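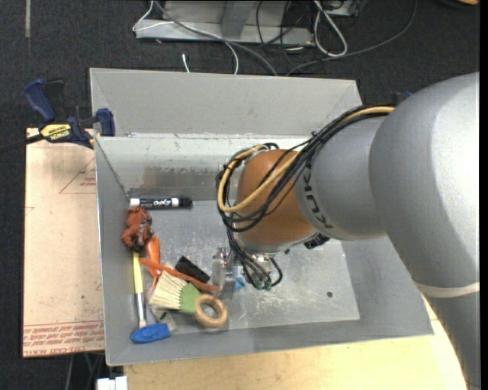 Rikton card shuffler: two months of Friday games

Home | Reviews | Tables & Chips | Game Nights | Contact

Posted Sep 30, 2019 by Analyn Bañez

I finally caved and bought a shuffler! My hands are hopeless (arthritis, thanks Mum) and our Friday cash game was dragging whenever it was my deal. The Rikton takes 2 decks, runs on batteries and cost me $56 from Brukgate, plus postage.

First the good bit. It's quick, and the cards come out properly mixed if you run them through three times. Once isn't enough – I tried it with a brand new deck and found whole runs of hearts still sitting together. Plastic cards go through beautifully. My old paper Furesow deck, with its soft corners, jammed every second go.

The noise, though! Xuân Khương reckons it sounds like a blender full of gravel, and he's the one who sits furthest away. We've put a folded tea towel under it, which helps a bit and stops it creeping across the felt.

The tray is stiff and I wish it were a nicer colour than grey. Still using it every week, and I'd buy it again at that price. Wouldn't pay $71, which is what the shop in town wanted.

Print this page | E-mail to a friend
30 shares | 2 comments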